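Vellum Robotics Desk
@vellumdesk

Budget season, so a thread on planning a small two-arm cell for beverage handling. Written for people who have the arm quotes in a folder and think the hard part is done. Numbers are from our own planning sheet at Vellum. Yours will differ.

1/
The arm price is the line everyone argues over. In our sheet the two arms, with controllers, come to 43 percent of the total. The rest is grippers, cables, mounts, table, guarding, spares, shipping, integration hours and support. Start the sheet with those rows present, even when the cells are blank.

2/
Write the task down before you ask for a quote. Ours is one sentence: pick up a lidded paper cup, hand it over or set it down, do not dent it, do not lift the lid. Every vendor got the same sentence. Two of them quoted grippers sized for metal parts anyway.

3/
Payload is a poor guide for this kind of job. A cup of coffee weighs very little. The gripper and its bracket eat far more of the rated payload than the cup does. Ask for the payload figure at the tool flange with the gripper fitted, and get it in writing.

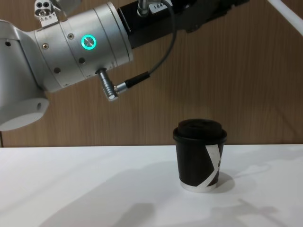
Wrist, connector and cable above the table, with a lidded cup.

4/
Cables get their own row. Ours says "external tool cable, two per arm, plus one spare per arm." An external cable at the wrist flexes through every cycle and it is the part I expect to replace first. Lead time on ours from Luroser is 15 working days. A spare on the shelf costs less than one idle afternoon.

5/
Check connector orientation on the drawing before ordering. Straight plug or right angle changes how much clearance you need below the joint. If the tool works low over a table, that clearance is part of your reach calculation. We revised the table height once over this, on paper, which is the cheap place to do it.

6/
Gripper stroke. Measure the widest cup at the height where the fingers will close, then at the lid rim. The rim is wider than the wall on most takeaway cups. If the fingers have to come down past the rim, that is the number that matters. If they come in from the side, use the wall.

7/
Fingers are consumables. Budget for at least one redesign. We put in three sets per gripper: the stock set, a padded set, and an empty row for whatever the first month teaches us. Tapia quoted custom fingers at a fair price but with a minimum order. Ask about minimum orders early.

8/
One arm or two? We went back and forth for weeks. One arm can do pick and place. Two arms let you hold the cup and work on the lid, or pass from side to side without a fixture. The second arm also doubles your spares list and adds integration hours for shared workspace. It does not double throughput. Do not let anybody put that in the business case.

9/
Integration hours, from our sheet: 60 for the first arm, 77 for the second. Yes, the second is higher. The extra goes to collision zones, handover timing, and testing what each arm does when the other one stops. A vendor who quotes the second arm at half price on labor has left those out.

10/
Test objects are a budget line too. Buy the real cups and lids from the supplier you will use in production, by the case. Paper cups vary in stiffness between suppliers, and a dark sleeve or a high-contrast print can matter if you plan on a vision system. Test with what you will serve.

11/
Table and background. A plain light table is cheap and makes setup work easier, but shadows on white can trip up a simple threshold-based vision setup. Price diffuse lighting with the vision package, or you will be buying it later out of maintenance. Ask the vision vendor to state the lighting they assumed.
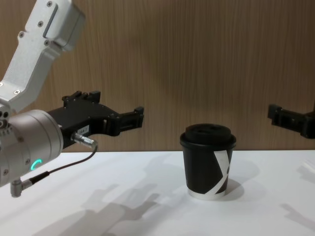 Kamala Venkataraman: We did this sum last December and dropped the second arm. A fixed cup holder did the same job for the price of the spare cables. Did you cost a fixture at all?

12/
Replying to Kamala here so it stays in the thread. Yes, we costed one. For a single cup size the fixture wins and I would buy it. We have several sizes plus a lid step, and the fixture turned into a changeover kit with its own drawings and its own spares. At two sizes it was close. Past that, the second arm came out ahead over the planning period.

13/
If you are unsure, buy one arm and a table with mounting holes for two. The extra holes are nearly free. Also check that the controller cabinet, the floor circuit and the guarding will take the second arm. We got this wrong on the Barnis cell and paid for guarding twice.

14/
Support contracts. Read what "next day" covers. In one of our quotes it meant a phone call. Parts were best effort. We asked for parts response as a separate line and the price moved less than expected.

15/
Rows people leave out, copied from our template: operator training, backup of robot programs, risk assessment, calibration after a crash, disposal of packaging, a second teach pendant cable. The pendant cable gets run over by a cart sooner or later.

16/
Contingency: we carry 15 percent on hardware and more on labor. Finance will ask you to merge the two. Keep them apart. When the hardware comes in on budget and the labor does not, you want the sheet to show it.

17/
Divya Krishnan asked for the blank template. I am taking our prices out of it and will post it under this thread tonight. Rows for one-arm and two-arm versions are on separate tabs, and the fixture option is on the third.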